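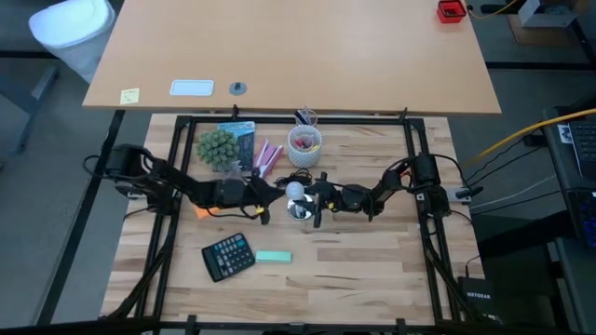 Hafstein asked, after its second stoppage in October, whether an arm that has halted with fault 518 may simply be pushed clear by hand and restarted. It may not. The procedure in this section applies to every Dallumov two-arm table, including those supplied through Tramport, and replaces the note on restarting printed in earlier copies of this manual.

7.4 Recovery from fault 518 (arm-to-arm proximity stop)

Fault 518 is raised when the two grippers come closer together than the clearance set for the table. Both arms stop and hold position under power. The joints remain energized, and an arm may move without warning if the fault is cleared from the console while the other arm is still in its path.

CAUTION: Do not place hands between the grippers while either arm is under power. Do not clear fault 518 and fault 488 in the same step.

CAUTION: An arm will drop when power is removed. Support it before switching off.

1. Press the stop button and leave it pressed. Confirm that the console shows both arms as stopped.

2. Record the fault code, the time of day and the task that was running. Save the log before going further, as it is overwritten at the next restart.

3. Remove glass and other breakable articles from beneath the arms, reaching in from the open side of the table. If an article can be reached only by passing a hand between the grippers, leave it where it is until step 6 is complete.

4. Support the right arm at the forearm and switch off its base unit. Lower the arm slowly to the tabletop, away from the centre.

5. Repeat step 4 for the left arm.

6. Check that both grippers open and close freely by hand. A bent or stiff finger must be replaced before the arm is used again.

7. Inspect the cables along the rails for pinching or strain. Check that each base clamp is tight.

8. Release the stop button, switch on one arm only and send it to its home position. When it has arrived, switch on the second arm and do the same.

9. Run the Stornelent clearance check at reduced speed with nothing on the table.

Note: If fault 488 (position mismatch) appears during step 8, switch off the arm concerned and repeat the homing routine in 7.2. A base that has shifted on its rail is the usual cause.

Note: A table that raises fault 518 more than 3 times in one shift is to be taken out of service and the saved logs forwarded to Dallumov. The clearance setting is not to be reduced by the operator in order to finish a task.

7.5 Return to service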